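4.1 Table clearing in the Grelluva kitchen

Household chores remain hard for arms that do well on fixed shop-floor lines. We built the clearing task in Grelluva, our simulated kitchen, where a single arm works over a wooden table that holds dishes, a rack and small items such as scissors and a phone.
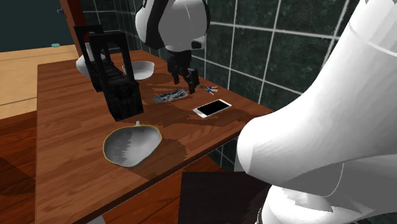 4.2 Flat objects

Thin items leave the fingers little to hold. The wrist view adds a second problem - the gripper itself hides part of the target, and a black screen gives weak contrast against a dark fingertip.

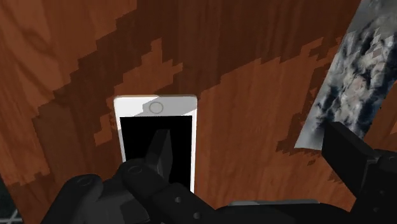
Figure 2. Wrist view with the phone between parts of the gripper hardware.

We ran 667 trials with the Fludwood controller and scored bowls and flat items separately. A trial counted as failed after 2 dropped grasps.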